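A desk of one's own, more or less

I have been promising a post about desks for ages, and after moving into the new room I have far too much to say, so put the kettle on. Regular readers will know that I spent the last few years working at the end of my sister's dining table, with my notes living in a fruit bowl. It was fine! But I am now a person with a proper long white desk in a proper bright room, and I am as pleased about it as anyone has ever been about office furniture.

I want to talk about three things I have changed my mind about: divider panels, blinds, and what is allowed to stay on the top. I have opinions on chairs as well, but I'll save those, as I'm still trying two of them and my back hasn't voted yet.

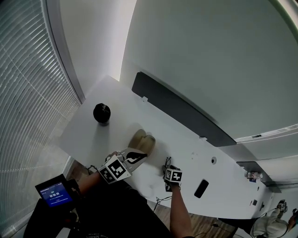
Wavthorpe, 15 August 2024

Panels first. I used to think that a desk divider was the saddest object in the world. I had one at my first job in Evport, a scratchy orange thing with other people's pin holes in it, and I spent a whole winter staring at it and wishing it were a window. So when I heard that our desks came with dark grey panels along the back, I was all ready to unscrew mine and hide it behind a door.

I'm so glad I didn't. A white table against a pale wall is lovely to look at, but it has no edge to it, and my eyes go wandering off. The grey gives them somewhere to stop. It also makes everything in front of it easier to find (I lose pale things on pale tables constantly, my rubber has been missing since June). And the little white clamps that hold the panel up are very neat. They match the top, so you hardly notice them, and mine can be loosened by hand if you want to shift the whole thing along a bit. I have moved it 5 times already. My neighbours have been very patient.

Then the blinds. The window is big, and with the horizontal slats down the light comes in soft and even, which suits me far better than the stripe of sun I used to chase across the dining table. I had asked for a roller blind and was a little sulky when I was told we were keeping these. I take it all back – being able to tilt the slats is a joy. Up a touch in the morning, flatter after lunch, and I can still see what the sky is doing. The only drawback is dusting them. I tried an old sock over my hand, which works, but you do have to like doing it.

Now, the top. My friend Gil-soo Wang, who has the tidiest desk I have ever sat at, told me to clear everything off and only put a thing back when I had reached for it. I did this for 8 days. I kept the rest in a box under the table and was very strict with myself, and I was amazed by how little came back up. The stapler didn't. Neither did the second lamp, or the ceramic hedgehog (sorry, hedgehog, you are on the shelf at home now and I think you prefer it there). My pens went from 20 to two.

What did come back was a cloth. I can't recommend this enough. A white desk shows every crumb and every ring from a cup, and if the cloth is in another room I simply won't fetch it. If it's sitting right there in a heap I'll give the place a wipe while I'm thinking. I don't fold mine. I did for a day or two, and then I caught myself not wanting to spoil the fold, so that was the end of that.
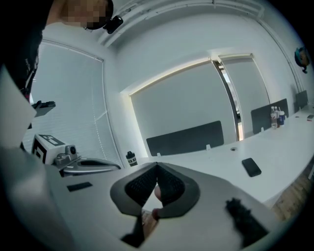
Water is the other thing I've given in on. I always used to carry one glass at a time, on the grounds that getting up for a refill was exercise, and what really happened was that I forgot and had a headache by four. Bottles on the desk, then, and well along towards the far end, where an elbow can't reach them. Please learn from me here. I lost a whole notebook of recipes to a pint of squash at the old table, and I still think about that lemon cake.

Phones go face down, or at least dark, and off to one side. I'm not very strict about it, but I do find I pick mine up less when I have to stretch.

One more small pleasure: the round hole in the desktop for cables! I had never had one before. I bought a cable tidy from Chae and a longer lead from Padow, fed the lot through, and crawled out from underneath feeling like an engineer. The tidy is good. The lead is a bit stiff and I might swap it for something softer.

I worked out that I have spent less than 100 pounds on all of this, and most of that went on a lamp I've since taken home. If you're setting up a room from scratch, I'd say sit in it for a week before you buy anything at all. Lots of you have asked about the chairs, so that will be next. In the meantime, do tell me how you keep your blinds clean, as I'm down to my last odd sock.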